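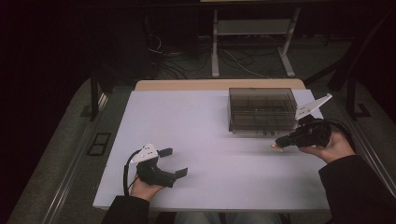 So the second gripper is finally done, which means I have a left and a right, and I can stop pretending one hand is enough to teach a robot anything useful.

If you're new here: I've been building a pair of hand-held grippers in a shared workshop in Calamstead. You hold one in each fist, do a chore with them, record it, and later on the recordings get used to train a pair of arms to do the same chore. The arms are still in boxes (August, if I behave myself with money). The grippers came first because they're the cheap part and because I wanted to find out how annoying it is to do everyday stuff with two fingers per hand. Very annoying! I dropped the same bolt so many times the first evening that I gave up and went for a sandwich.

The left one went together back in the spring and I got a lot wrong on it. The linkage was too tight, so squeezing it for more than a few minutes made my thumb ache, and I'd routed the cable straight down out of the grip where it kept catching on my sleeve. Now it comes out the back in a loop and mostly minds its own business. I did the right one the same way and then had to redo it anyway, having glued the strain relief in backward. Classic me.

The mounting plates on top are white triangles, and I printed those at 80 percent infill, which was overkill and took forever, but the first set flexed when I leaned on them and I was cranky about it. Osvaldo Fontes, who has the bench next to mine and is much better at mechanical things, looked at my drawing and said the holes were in the wrong place. He was right. I printed them again. The triangle shape was his idea too, and it's nice and stiff without being a brick.

Fingers next. I went through 5 versions of the pads before I settled on flat ones. Curved pads felt great on round things and hopeless on everything else, and most of what I want to pick up is small and flat and lying on a table. The soft pads I bought from Karabulut grip better than what I printed myself, but they collect dust like crazy, so there's a damp rag living at the end of the bench now.

The practice chore is sorting hardware into a divided plastic box. I know, thrilling. But it's a good test: you need one hand to steady and one to place, the compartments aren't very big, and you find out right away if your fingers are too fat. Mine were. I shaved 2 millimeters off the tips and it made a huge difference, way more than any of the clever stuff I did with the springs.

A couple of things about the bench, because people asked last time. The white top is a board I named Lullska for no reason at all (it had to be called something on the shopping list, and it stuck). Small parts were disappearing against the wood grain and driving me up the wall. On white I can find them, and so can the software, which used to lose track of screws completely. I'd like to put a thin lip on the front edge so things stop rolling into my lap, but every lip I've mocked up bumps my wrists.

I did 18 recordings in one sitting last night and threw away over half. Most of the bad ones were me closing the right gripper before I'd lined it up, then sort of poking at the part until it went where I wanted. It's a terrible habit and I really don't want a robot to pick it up from me. The trick seems to be going slower than feels natural, and keeping the hand that isn't busy open and still instead of waving it around. I talk to myself while I do it. "Open, over, down, close." Osvaldo has asked me to stop.

Still on the list: lighter springs for the left side, a proper hook for the cables, and a calibration routine that doesn't need me to hold both grippers shut while reaching for the keyboard with my elbow. I also owe the folks at the Odstead workshop a copy of the print files, so if you're reading this, they're coming, I just need to take out the version with the wrong holes first.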